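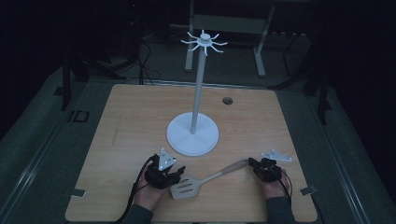 A white mug tree on a light wooden tabletop.

News > Press Room > Contests and Giveaways

GRELTUM SANDWICH BAR WANTS YOUR BEST PICKLE FACE, AND WE'RE PAYING FOR IT IN HOAGIES

CERNDALE, 25th June — Okay, I've been bugging the rest of the crew at Greltum to let me run this contest since last December, and they finally caved! Starting today, we're asking everybody who loves our sour garlic pickles (and everybody who can't stand them, you're welcome too) to take a bite, snap the face you make, and post it with the tag #GreltumPickleFace.

The grand prize is a free hoagie every day for 30 days at either of our 2 shops, Cerndale or Brerstead. Any hoagie on the board, any toppings, and yes, that includes the hot roast pork with double greens. I've already been asked if you can save them up and get all 30 at once for a party. Please don't. Our bread guy would never speak to me again.

Three runners-up will each get a jar of the pickles and lunch for two, plus a bottle of Rusu, the black cherry soda we've been pouring since we opened the Brerstead shop. 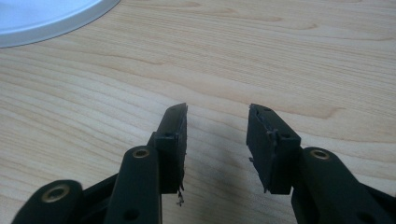

Entering is easy. Post your photo on any public account, use the tag, and tell us which shop you like better. You can enter up to five times, but each one has to be a new face — I will be looking at every single one of these and I will know. Kids can join in if a parent does the posting. You don't have to buy anything, either. Ask at the counter and we'll hand you a pickle spear for free while the contest is on.

The whole crew votes on the winner after we close up on the last night, and we'll post the winning face on our page the next morning. After that it goes up on the wall in Cerndale, right by the register, where it'll stay until somebody beats it.

We did a smaller version of this in Brerstead with just the regulars and I laughed so hard I burned a tray of rolls. So come on in, get sour, and show me what you've got!

Reporters who want to try the pickles before writing about them can call the Cerndale shop and ask for the contest desk (that's me, next to the slicer).

Contact: Greltum Press Desk, Cerndale shop | Copyright Greltum Sandwich Bar | Back to top

Recent News
Brerstead Shop Now Open for Breakfast
Rusu Black Cherry Floats Are Back
Name Our New Meatball Hoagie: The Winner
Late-Night Hours Return to Cerndale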